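# Household Skills, Unit 4: Packing Small Belongings into a Box

Handout for the second taught session. Students should read it before attending and bring it to the practical.

## 4.1 Purpose of the unit

Units 1 to 3 dealt with clothing, bedding and kitchen goods. The present unit deals with the small mixed belongings of a bedroom: soft toys, books, card cases, stands, clips and the like. These items are seldom heavy and few of them are costly, but they differ a great deal in shape and firmness, and a box of them is easily packed badly.

By the end of the unit, students should be able to:

- sort a mixed group of small items by firmness and weight;
- choose a box of suitable depth and prepare its floor;
- place rigid, flat and soft items in a sensible order;
- close, label and record the box so that another person can find its contents.

Assessment is by practical task and a written record of no more than 200 words. The task sheet is issued separately.

## 4.2 The working surface

A bed is often the most convenient surface in a small room, and students on the Zesgate course will work on one for the whole of the practical. It has two drawbacks. The surface gives under the hand, so that a box placed on it may tilt when pressed on one side, and loose bedding can hide small items. A patterned cover makes the second problem worse.

Before starting, draw the cover reasonably flat where the box will stand. It need not be made up fully. Set the box far enough from the edge of the bed that it cannot be knocked to the floor, and keep the items waiting to be packed on one side only.

## 4.3 The box

An open rectangular box with firm walls is preferred. Pale inner walls are an advantage, as small dark items show up clearly against them. Where the box has a separate insert or liner, decide at the outset whether it is to stay in. A liner left on the floor of the box protects covers and corners. A loose card that stands up against a wall takes very little room, but it should be checked before closing in case it has slipped over the contents.

Students sometimes choose a box that is too large. If the contents slide freely when the box is moved, either a smaller box or further soft filling is required.

## 4.4 Thin and upright items

Plastic stands, clips and handles with cross-pieces are awkward to pack. They are light, but their shape catches on other things, and a narrow shaft may bend or snap if a book is laid across it. 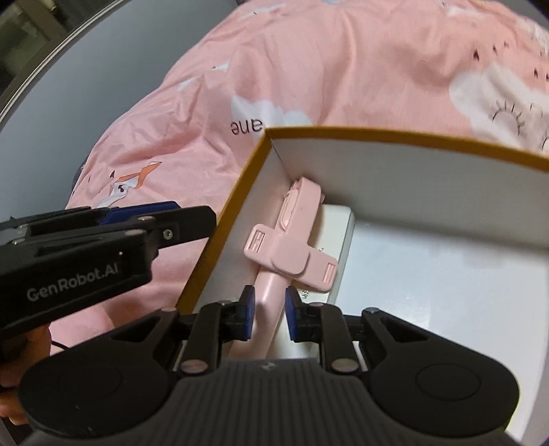
The usual advice is to deal with such items while there is still space to turn them. Take hold of the item by its shaft, below any cross-piece, and lower it without forcing it against the wall of the box. It may stand upright for the moment, but its final position should be flat, along the longest side, with nothing heavy above it. An item that folds should be folded first. If it will not lie below the rim in any position, it belongs in another box.

Small raised tabs and catches deserve attention. Turn them towards the wall of the box and away from fabric, which they tend to snag.

## 4.5 Books, cases and other flat items

Books are laid flat, with the spine towards a wall. A book with a decorated cover should be placed cover upwards, or wrapped in plain paper if the lettering is likely to rub. One or two books to a small box is sufficient. The remainder should go together in a stronger container, as described in Unit 2.

Card cases, pencil cases and similar items may lie beside a book or in front of it. They should not be balanced on top until the floor of the box has been used. Check that each case is shut. The contents of an open card case will work their way under the liner and may not be found until the box is next emptied.

## 4.6 Soft toys

Soft toys are packed last in most cases. They fill the spaces left by firmer items and hold them still — a useful property, provided that the toys themselves are not crushed. 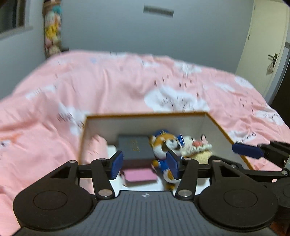
Hold a soft toy around the body. Lifting by an ear, a hat or a collar puts strain on the stitching, and clothing that has been sewn on at only a few points may come away. A toy may be tilted to pass between other items and straightened once it is down. Ruffles and brims should be smoothed by hand before anything is placed near them.

Pale toys should not be pressed against printed card or dark book covers. A sheet of plain tissue between the two is enough. Any toy that is damp or recently washed must be left out until it has dried fully.

## 4.7 Closing and recording

Look across the rim at eye level. Nothing should stand above it. Fit the lid without pressure, then write the label on the short side of the box, where it can be read on a shelf. The Wesport form of label is used throughout this course:

| Line | Entry | Specimen |
|---|---|---|
| 1 | Box number | 112 |
| 2 | Room | Bedroom |
| 3 | Contents, in general terms | Soft toys, book, card case |
| 4 | Handling note | Keep flat |

The same details are copied into the record sheet. Labels that say only "various" or "bits" will be returned for correction.

## 4.8 Preparation for the practical

Students should bring 12 small items of their own, at least three soft and at least three rigid. Boxes, liners and tissue are provided in the Godoy Room. Items of personal or financial value should be left at home.

Record sheets are to be handed in at the close of the practical.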